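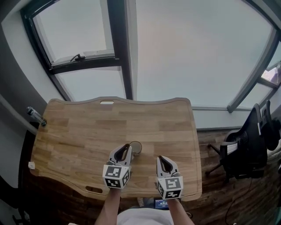
Figure 1. Head view during collection, with both grippers over the desk. Each gripper carries a white cube printed with fiducial markers.

3.2 Marker-Based Pose Estimation

The Ronilis tracking module recovers the pose of each handheld gripper relative to the head camera. Detection runs on every head image. Corners of each visible marker are refined to subpixel accuracy and passed to a single solver that treats the cube as one rigid body. When two faces of a cube are visible, their corners are solved jointly, which removes most of the flip ambiguity seen with a single planar marker. When only one face is visible, the solver keeps both candidate poses and defers the choice to the smoothing stage.

Left and right cubes use separate marker dictionaries. An earlier version of the module shared one dictionary between them and relied on marker identity alone. This produced occasional swaps when the hands crossed, and the shared dictionary was dropped in July.

3.3 Fusion With the Gripper View

Head-view poses are lost whenever a cube turns away or leaves the field of view. To bridge these gaps, the module runs visual odometry on the fisheye stream from each gripper. Features on the gripper body move with the camera and would bias the motion estimate toward zero. A fixed mask, drawn once per tool in the Garside calibration utility, excludes the housing, the fingers and the marker panel. 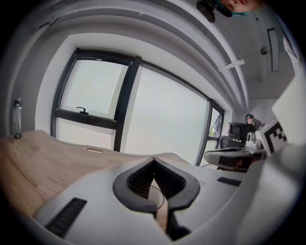

Figure 2. Gripper view before masking. The window frame and ceiling edges lie outside the body mask; the housing, fingers and marker panel lie within it.

Large panes with an overcast sky behind them give few usable corners. In such rooms the estimate depends on window frames, ceiling edges and furniture. People in view are handled by the outlier test and receive no separate treatment.

The two sources are combined in a fixed-lag smoother with a window of 80 images. Head-view poses enter as absolute constraints and odometry as relative constraints. After a gap, the first 5 head-view poses are given reduced weight so that a single poor detection cannot pull the trajectory. Segments in which both sources fail are marked invalid and withheld from the Lisham policy trainer. No attempt is made to fill them by interpolation.

Search this site Enter keyword Go

Worovstead Technical Reports uses cookies to remember your reading preferences. Accept Manage settings

Comments (2)

gridline: Does the mask need to be redrawn if the fingers are replaced with a wider pair?

mk_odom: Would like to see the smoother compared with a plain filter. The reduced weight after a gap seems to be doing a lot of the work.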